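About Fladell

Fladell is a refill shop and small soap maker in Ponville. We sell dish soap, laundry liquid, hand wash, shampoo and floor cleaner by weight. Customers bring their own bottles or take one from the shelf by the door, and they pay only for what goes in.

The shop was started by Nhàn Châu, who had spent several years buying supplies for a hotel laundry. She rented the front half of the old Dương bakery building and opened in May with two products on tap, a plain dish soap and an unscented hand wash. Both are still made to the same recipes. The back half of the building became our mixing room when the bakery's storage lease ended.

What we make

Most of what we sell is mixed on the premises in 600-liter batches. Shampoo and conditioner come from an outside supplier, Flelo, in drums that go back to them for refilling. Every tap has a card listing the full ingredients, the batch number and the price per 100 grams. We can print the card for anyone who wants a copy at home.

We do not make medical or disinfectant products, and we do not fill containers with bleach.

Bottles

Any clean bottle with a working cap can be filled. It does not have to be one of ours, and it does not have to match what is going into it, but we will put a new label on it before it leaves the counter. Old labels should come off first. Warm water and a little cooking oil will take care of most glue, and the outside can then be wiped down. 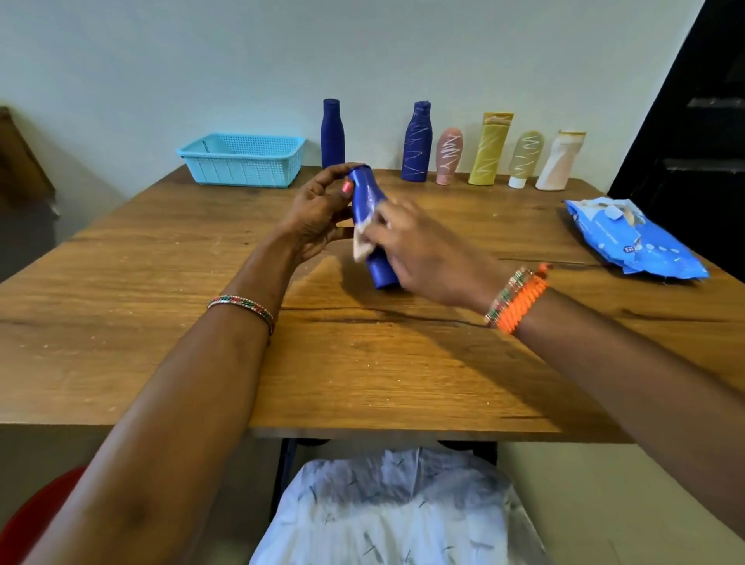 Returns and deposits

Bottles bought from us carry a deposit, which is refunded in cash or as store credit. Bring them back rinsed. Cracked bottles are accepted for recycling without a refund. We keep 1000 bottles in circulation between the shop, the mixing room and our delivery customers, and we buy new ones only to replace those that wear out.

Pump tops are sold separately. They are harder to clean than flip-tops and screw caps, so we do not take them back.

Wholesale and delivery

We supply 106 regular accounts, including restaurants, day care centers, dental offices and a bowling alley. Orders are delivered in refillable jugs, and the empties are picked up on the next run. There is no contract. The minimum order is one jug, and new accounts can ask for samples of any product we mix ourselves. 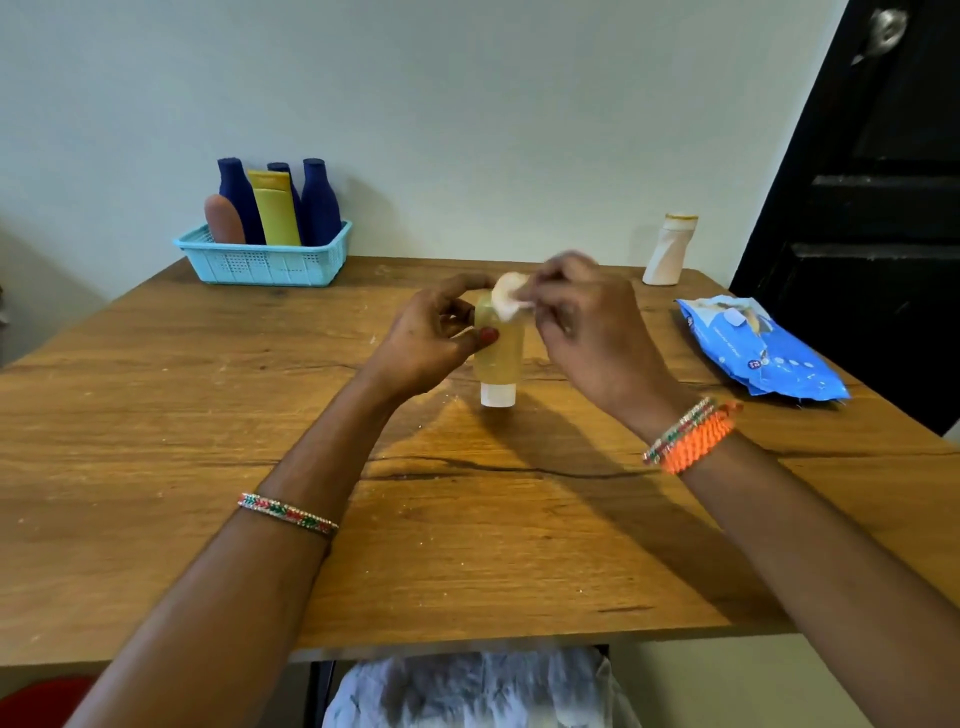

Wiping down a bottle with a cotton pad.

Visiting

The entrance is on the side of the building, facing the parking lot. There is a ramp, and the scales and taps can be reached from a seated position. School and scout groups are welcome in the mixing room by arrangement. Please call ahead if you plan to fill more than ten bottles, so we can have someone at the second scale.

Page updated 2025-11-02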